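Section 4. Preparing the sealant station for two-arm work
Rollen assembly cell, Tororville plant -- revision of 16 August 2025

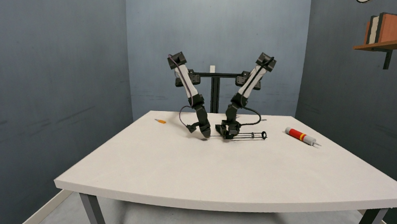

This section is for the operators and setters who worked at the hand sealing benches before the cell came. It explains what you do at the start of a shift, what the arms do, and which decisions stay with you. Please read Section 3 (Stopping the cell) first.

4.1 What changes in your work

Before, one person held the dispensing gun for most of the shift. Now the arms handle the gun, and the person prepares the cartridges, checks the motion on the screen and judges the finished bead. No operator is asked to write program code. The setter on duty may change positions; the operator may change the speed and start or stop a cycle.

Every new part program is first run in simulation, in the Wundar software. It must pass there before it is released to the cell. Operators are invited to watch this run, and we ask you to say it when a movement looks wrong to you. Many of you know better than the programmer how a gun behaves when the cartridge is almost empty.

4.2 Simulation check before release

1. Log in at the Wundar terminal with your own badge. Do not use the badge of the previous shift.

2. Open the station file and select the part number from the work order.

3. Compare the layout on the screen with your station sheet. Tools that are not used in the cycle must lie outside the marked working area of both arms.

4. Set the speed to "Slow" and press Run.

5. Watch the gap between the two grippers during the full cycle. If the program brings them closer than the sheet allows, the terminal shows message 138. Write down the step number and call the setter.

6. Let the cycle finish two times without a message. Then press Accept and sign the sheet.

Note: The simulation does not calculate how thick the sealant is. A cycle that passes on the screen can still give a poor bead at the station.

Note: If the cable of a wrist joint seems to pass through another object on the screen, the program is not accepted, even when no message appears.

4.3 Loading a cartridge at the station

CAUTION: Turn the mode key to Hold and take it out before you reach over the table. Keep the key with you until you are back behind the yellow line.

1. Check the expiry date on the cartridge. Cartridges opened on an earlier day go to the waste bin for chemicals.

2. Cut the nozzle at the second ring. Wear the gloves from the Hinds cabinet -- the thin white ones are not enough for this product.

3. Pull the plunger back to the stop and put the cartridge in from above.

4. Push the plunger forward by hand until it touches the cartridge.

5. Put the knife back in its holder. It must not stay on the table.

6. Leave the area, put the key back and select Auto.

Note: The cycle counter is set for 1,000 beads per nozzle holder. At 2,000 beads the cell will not start until the setter has changed the holder and cleared the counter.

4.4 When the arms stop by themselves

If the lamp is amber, the cell waits for you. Read the message, correct the cause and press Continue. If the lamp is red, do not press Continue. Message 359 means that a gripper has lost its hold on the gun. In this case:

1. Press the stop button.
2. Do not catch or support the gun with your hand.
3. Call the setter and stay at the panel until he or she arrives.

CAUTION: An arm that stands still may only be waiting. Treat it as moving as long as the key is in Auto.

4.5 Training and job rotation

Operators rotate between the cell, the inspection table and the remaining hand benches every two hours. The hand benches stay in use for small orders and for repairs, so please keep your hand sealing certificate valid. The next renewal course is in October.

Questions about rotation, or a request for more time at the terminal, go to Declan Rewi at the shift office. Mistakes in this manual can also be reported to him, with the section number.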